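The letter from Benkirane Home Loans came in January. Her score was 806, it said, and the rate was good for 2 weeks. She read it standing up, with her coat still on. 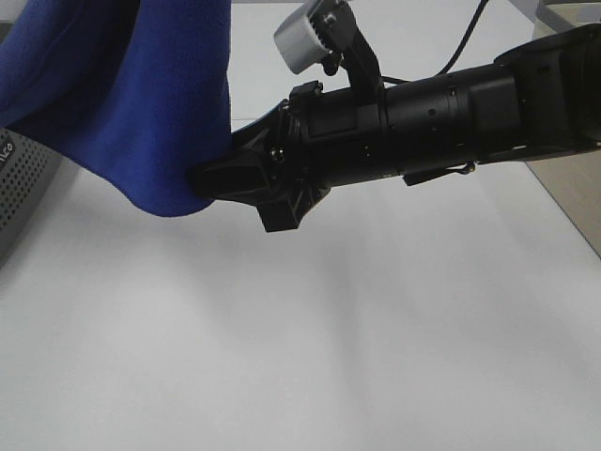 A black arm over a white tabletop.

She called the Grarnwood branch and asked what happened if she let it lapse. The man said she could apply again. She wrote that on the envelope. Then she moved $1000 into savings and went to look at the house one more time.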